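Posted in May by Inger Ingvarsson
Print this page | E-mail this page

Notes on Planning the Second Equipment Round

I have been asked by several colleagues at Lornenex to set out how the second equipment round for the textile handling work was prepared, and I have decided to do so here, in my own name, where the text can be longer than the internal summary. The views are mine. The arithmetic was checked by Pushpa Dubey, to whom I remain grateful.

The first round was planned in haste. We obtained prices for the arms, compared them, and placed the order. The grippers were treated as an accessory and the table as a matter for the facilities office. By the time the cell had been installed, the cost of the items we had not listed stood well above the margin we had set aside, and Umesh Gautam was obliged to request a transfer from the training budget.

For the second round we adopted a different order of work. Each request now begins with the task and a written statement of what must be grasped, lifted and put down. Only when that statement has been signed by the person who will run the cell may a supplier be approached. In our case the task is the handling of single pieces of soft cloth with two arms, and the statement ran to three pages.
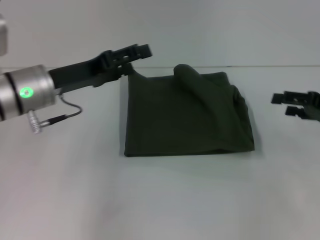
Fabric places particular demands on the fingers of a gripper. A rigid part may be held with some tolerance, but a corner of cloth must be taken by the tips, and fingers suited to one weight of material may serve poorly for another. We therefore entered the fingers as a separate line in the budget, with a replacement set for each arm. Cables and connectors have their own line as well. Harsh Awasthi argued for this from the beginning, and the record should show that I opposed him.

Two suppliers were invited to quote, Meto and Vida. Meto offered the lower price for the arms and a longer delivery period. Vida included installation and 1000 hours of operation before the first paid service visit. I had expected the comparison to be simple. It took most of the spring, chiefly on account of the service terms, which were written so differently that Eilidh Nisbet had to redraft both into a common table before they could be discussed.

The work surface was also reconsidered. We have retained a plain white top, against which dark material is easily distinguished, and have asked that any replacement be supplied in the same finish. The request appears minor in the papers. It was nevertheless queried twice by the purchasing office, and I would advise anyone preparing a similar application to state the finish in the first draft.

Staff time remains the weakest part of our plan. The form provides a box for it, and the box is small. We entered the hours needed for installation and acceptance testing, but left out the time spent resetting the cloth between attempts, which falls to whoever is on duty. A revised form, known internally as Gerkuletti, is to be introduced for the next round and will contain a separate heading for this.

The application has now been submitted, with the Vida quotation as the preferred option and the Meto quotation attached. Should the full sum not be granted, we have proposed to defer the replacement fingers for one arm and to keep the service agreement intact. Colleagues who wish to see the blank version of the task statement may write to me at the usual address.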